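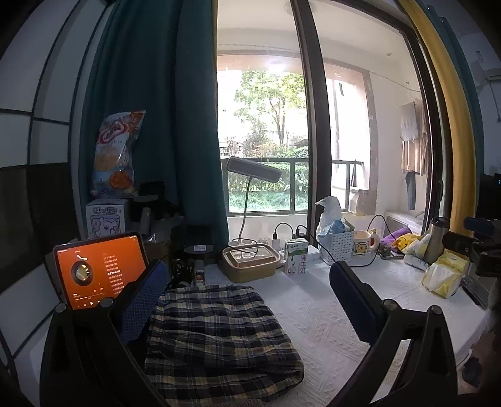

4. Desk set-up for cloth work

Who this is for: desk operators at Flinusthorpe moving from hand folding to the Tritska gripper. Replaces the June sheet.

4.1 Clear the middle of the desk. Back row can stay as it is (lamp, milk, mug, whatever). Front half has to be free.

4.2 Lay the mat flat. Pattern side up. No ripples.

4.3 One cloth, center of the mat. Checks or stripes are fine.

4.4 Open both fingers all the way. Look at the pads. Lint on the mesh = wipe it off, dry tissue only.

4.5 Come down over the cloth slow, close, lift, hold for 3 seconds, put down, open. Thats one cycle.

4.6 Log it. Cloth type, good or dropped. Drops count too, don't skip them.

NOTE: Music is ok. Tablet goes to the side, in its stand, out of the path of the left finger.

CAUTION: Keep loose cable behind the work area. A finger can snag a charger lead and pull half the desk with it.

CAUTION: Hands off the linkage bars while closing. They pinch.

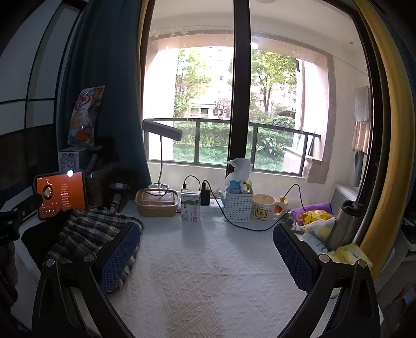

Fig. 4-2. Fingers open, pads facing, cloth off to the left.

4.7 After 200 cycles stop. Take 5 minutes. Timer will not remind you, this is on you.

What changes for your shift

- Folding quota is gone. You are measured on logged cycles, and a drop scores the same as a good one.
- Sorting and stain check stay with people. No plan to move them.
- Wrist strain: different muscles now, mostly thumb and forearm. Report soreness to Jummai Tijani the same day.
- First month over 2,859 cycles were logged by the Pfister team, and they asked for shorter blocks. Thats where the stop in 4.7 comes from.
- Want to go back to hand work? Ask Chibuzor Nwosu. Swaps are done at shift chnage.

Pad replacement: see section 5.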